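Ticket: Sanctions list screening returns wrong matches after list update
Product: Vusora Screening, hosted
Customer: Treltance (trade compliance desk)
Opened: November 2020
Status: Resolved
Priority: 2

Reported problem

After the last update of the sanctions lists, our daily check of shipping partners started flagging companies that had been cleared before. The old run in July gave 8 hits on the same partner file. The new run gives 300. Most of the new hits are firms with one common word in the name, such as "trading" or "marine". We can't release any export paperwork until the hits are cleared, and our bank wants the screening report attached to every payment.

We have not changed the partner file or the match settings on our side. The same user account ran both checks.

Support reply

Thank you for the report. Please send the following:
- the export of the match settings page
- the list version shown at the bottom of the report
- one hit you believe is wrong, with the full record open

Customer reply

Settings export is attached. The list version field is blank on the new report. On the old one it was filled in. The record we picked is Kavanagh Marine Trading. It was matched to a listed entity that shares only the word "marine" and has no address in the same country.

Attachments shown inline:

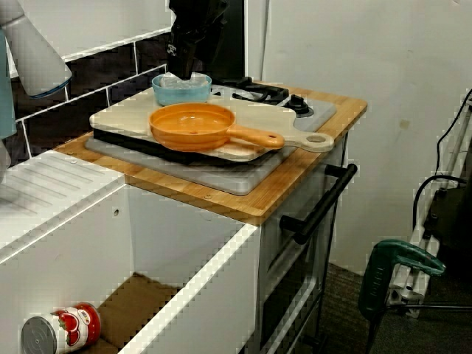
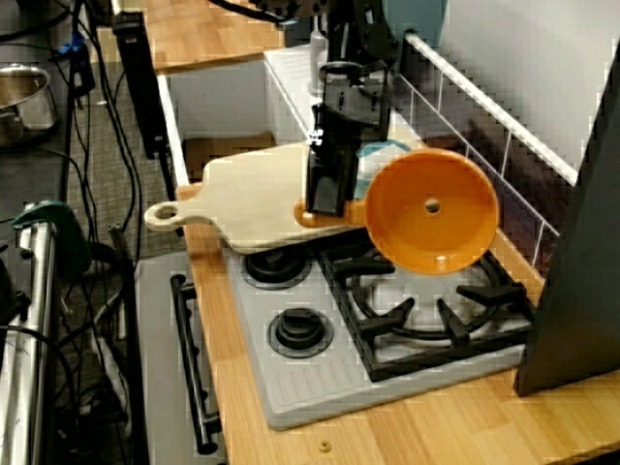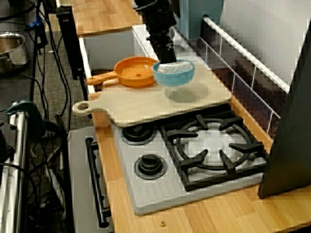 Orange toy kitchen pieces and a light blue item on, above or near the cutting board; a bowl in the first and last.

Support reply

The settings export opened without trouble. The blank list version is the useful part. It means the report was built from a partial load of the new list, with the common word table missing. Without that table, every word in a company name carries the same weight, so "marine" counts as much as "Kavanagh".

Steps to try:

1. Go to Lists, then Sources, and set the government sanctions source to Paused.
2. Delete the pending load. Do not delete the active one – that removes the audit history.
3. Set the source back to Active and choose Full Reload.
4. Wait until the list version shows on the Sources page, then run the partner file again.

Customer reply

Step 2 failed. The Delete button is gray. Our role shows as Reviewer.

Support reply

Deleting a pending load needs the Administrator role. On your account that role is held by Istuslow, the reseller. We have removed the pending load from our side and logged it in the audit trail. Please carry on from step 3.

Customer reply

Full Reload finished and the list version is showing. The partner file now gives 8 hits. They are the same records as in July, and all of them already have notes from our legal team. Kavanagh Marine Trading is clear.

One question – do we need to keep the bad report? It was already sent to the bank.

Support reply

Please keep it. Reports can't be removed once they have been issued, but you can mark one as Superseded and link the new one to it. Send the bank the new report with the link page in front.

Cause: partial list load, common word table missing.
Fix: pending load removed, full reload.
Follow-up: a change request is open to stop checks from running when the list version is blank.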